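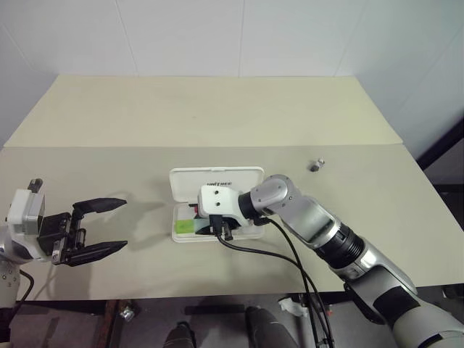 Según Oksana Nechyporuk, el cable de la muñeca derecha se debe revisar antes que la pinza, y nosotros lo hicimos al revés durante el primer mes. Su comentario nos llegó por escrito con la corrección del borrador, y por eso cambiamos el orden de este capítulo.

3. Mantenimiento de la celda Rewi

La celda tiene dos brazos con pinza y una mesa. El trabajo de prueba es siempre el mismo: el brazo derecho baja los dedos dentro de la bandeja de un estuche blanco abierto, con la tapa marcada UNITREE, y el izquierdo espera con la pinza abierta. Los dos cables del brazo derecho cuelgan juntos por el borde delantero de la mesa — este es el punto que más nos preocupó.

3.1 Cables

Encontramos desgaste en la funda a 63 mm del conector. Da-eun Yook cambió el cable y dejó una curva más amplia debajo de la muñeca. Después hicimos 3,052 ciclos sin pérdida de señal.

3.2 Pinzas

Los dedos se limpian con un paño seco. Los tornillos de la carcasa se aprietan en dos pasadas, con el brazo sin corriente. En la pinza izquierda hubo que repetir el ajuste del cero, porque la primera vez Shayne Maihi y yo usamos la tabla de la versión anterior.

3.3 Pendiente

Falta pedir a Skamex seis pasadores de repuesto. La siguiente revisión completa está prevista para junio — la hará Tipene Ngata con la misma hoja de control (anexo 5).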